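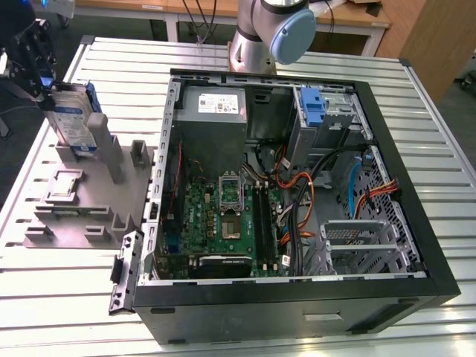

So my old desktop finally gave up in May, and after a week of sulking I decided to put the next one together myself. The part I want to talk about, though, is the screwdriver set, because I have had so many cheap ones over the years and I am a little bit in love with this one!

It's the Cenine 65-piece precision set, and I paid a bit more for it than I meant to (the shop in Ginville had it behind the counter, which should have been a warning). You get one fat handle, one skinny handle, a bendy extension, a pair of plastic pry tools and a whole lot of bits in a hinged case. The bits sit in rubber rows and they stay put. My last set, a Borketti, used to dump itself into the bottom of the drawer every time I opened it, and I must have lost half the small ones down the heating vent.

The fat handle is what sold me. It has a spinning cap on the end, so you rest your palm on it and turn with your fingertips, and after a long evening of little screws my wrist felt fine. The grip is slightly rubbery and picks up lint like crazy, so if you keep your tools near the dryer like I do, be warned. The skinny handle is okay. I used it on my glasses and one very stubborn battery door on a toy train, and it's been in the case ever since.

Magnets! They're strong enough to hold a case screw sideways while you aim it at the hole, but the really tiny bits have a weaker pull and I dropped a few laptop screws into the carpet. My friend Eyerusalem Workneh borrowed the set to open up her Matheson radio and had the same complaint, though she also kept it for 2 weeks, so she can't have hated it that much. 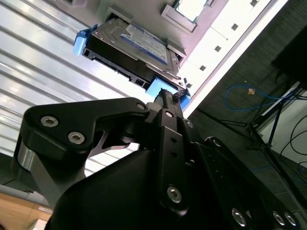

Are the bits hard enough for screws that somebody has overtightened?

Mostly they are, at least in the middle sizes. I leaned hard on the number 2 Phillips to get a rusty hinge screw moving and the tip still looks new. The smallest flat blade did twist a little when I used it to lift a sticker, which was my own silly fault, and a replacement was cheap to order.

Now for the grumbles. The labels on the case are gray on darker gray, so if your eyes are anything like mine you'll be holding it up to the lamp and squinting. The extension wobbles when you put any pressure on it. And the latch is stiff enough that I broke a nail on it the first night, although it has loosened up since then (or I've gotten better at it, who knows).

I've used the set for almost everything since then: cabinet knobs, the doorbell, my nephew's game controller, the wobbly leg on the piano bench. It lives in the kitchen drawer now, next to the tape and the birthday candles. I'd give it a 7 on looks and a good bit higher on everything else, and if they ever fix those labels I'll buy another one for my sister.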